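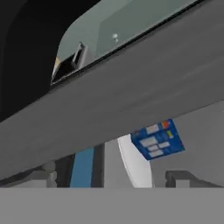 Is the long version of "The Brelley Road" really the film its makers wanted? The surviving paperwork can't settle that, and the studio's old press handouts are the only source for the claim.

Print this story
E-mail this story

January 29, 2022

A restored edition of the early sound melodrama "The Brelley Road" is being sold to theaters as a lost classic put back together at last. The distributor, Hurkeo, says the new version runs 133 minutes and returns the picture to the shape it had before the studio got nervous and took out the scissors. It's a good story. Parts of it may even be right.

The film was made by Retwood Pictures, a small outfit that rented stage space by the week and went under before the decade was out. What most viewers have known until now is a 61-minute cut that played the bottom half of double bills and later filled late-night slots on television. That version moves fast and makes little sense. A sister appears, delivers a warning and is never seen again. The trial that everyone talks about for the first half hour happens entirely between one shot and the next.

Clearly, something was taken out. The question is how much, and whether anybody at the time was sorry to see it go.

Hurkeo's case rests on 2 sources. One is a worn print found in a private collection, which has the trial and most of the sister's scenes. The other is a set of reels from the Weerakoon collection, a family archive that had already supplied a handful of silent shorts to festivals. The reels hold scenes with the same cast and sets, some of them without a soundtrack. The new edition plays those silent stretches with title cards taken from a shooting script.

That last choice deserves more attention than the publicity gives it. A shooting script shows what was planned on the day it was typed. It doesn't show what ended up in the picture, and anyone who has spent time with papers from the cheaper studios knows how often whole pages were tossed out on the set when the light went or the money did. Several of the silent scenes look a great deal like tests or rejected takes. In one, the leading man plays a proposal in a suit he wears nowhere else in the film. Hurkeo has placed it in the middle of the story all the same.

There is also the matter of the running time. The trade notice most often quoted by the distributor gives no length at all. It says only that the picture was "generous." A reviewer who complains that a movie is too long isn't giving a measurement, and a press agent who calls it an epic is giving even less. No censorship record, shipping slip or theater schedule has been put forward that supports anything close to two hours.

None of this makes the edition worthless. The trial sequence is the best thing in it, and the print it comes from is plainly genuine release material, with reel-change marks where they ought to be. The leading lady, long written off as a pretty face with a flat voice, turns out a strong 4 minutes on the witness stand with hardly a cut. Anyone who cares about how stage actors learned to talk to a microphone should see it. The picture quality in those reels is fine, with the scratches mostly left alone.

The rest is harder to defend. The first reel has been slowed with extra shots of trains and hotel lobbies that add nothing. The comic business with the landlord comes back twice, and once was plenty. The ending now runs past the old final embrace into a dinner scene that answers questions the audience has stopped asking. If a nervous producer did cut that dinner, he may have known his trade.

Hurkeo says a disc release is planned for November, with the short version included as an extra. It has not said whether the disc will mark which footage came from which source. It should. A simple caption or a printed list would let viewers judge for themselves, and other restorations have managed it without trouble. The theatrical edition carries a single card at the start, thanking the Weerakoon family and stating that the film is presented "as originally intended."

Intended by whom, the card does not say. The director left no letters on the subject that have come to light, and the writer's name was taken off the picture before it opened. Retwood's own files are thought to have gone to the dump with the office furniture.

The edition opens at revival houses next month. Theaters can book either version, and the short one costs less.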